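Furnevell hostel linen rules take effect in August
By Lenuța Surdu
August, 9:40 a.m.

Short-stay hostels in Furnevell will have to log every change of bed linen from August, under a bylaw adopted by the town council. The measure covers 29 licensed properties with a combined 3,254 beds.

Operators must record the room number, the time of the change and the laundry batch for each set. A set is defined as one fitted or flat sheet, one pillowcase and one duvet cover. Records are to be kept for five months and produced on request.

Pillowcases and sheets may be of any color. An earlier draft required white linen throughout, on the grounds that stains are easier to detect, but the clause was removed after operators objected to the cost of replacing existing stock.
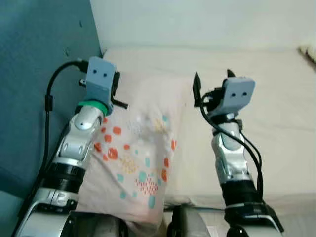
Washing and inspection

Linen must be washed at 60 degrees Celsius or treated with an approved low-temperature disinfectant. Properties using an outside laundry - most send their loads to Tănase or Casex - can file the contractor's batch sheet in place of their own.

Inspectors will visit each property once a year. A missing log carries a fixed penalty of 154 per room, doubled for a second breach within the same season.

Teófilo Yupanqui, who manages the Balum hostel near the bus station, said the log would add work at checkout but that the form was short. "Most of it we write down already," he said. "The batch number is new."

Hostels with fewer than five beds are exempt.

Last updated: 2:15 p.m.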